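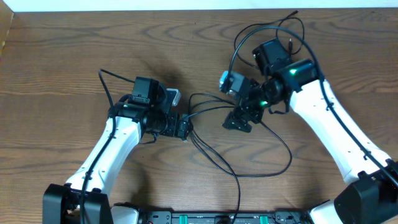 A wooden tabletop with a warm brown finish and dark, wavy grain.

Madanell extends unstructured time scheme to all sites

Madanell is to extend its unstructured time scheme to all staff from November, following a trial at its Voyle and Tradow offices. Employees taking part will have two hours each week with no meetings, messages or set tasks, to be spent as they choose, on or off the premises.

The trial involved 206 employees and was reviewed by the workplace research group Ranari. Of the 551 weekly returns received, around 400 reported that the time had been taken in full. Walking was the most common use, followed by reading and conversation with colleagues from other departments.

Ayanda Van Wyk, head of staff development, said the company had been asked repeatedly for more training and had chosen to offer less. "People told us their days were full from end to end – including the parts we had labelled as breaks," she said.

The scheme will cover 1,654 employees. Managers may move the hours within the week but may not cancel them. Staff on shift patterns will receive separate guidance before the start date.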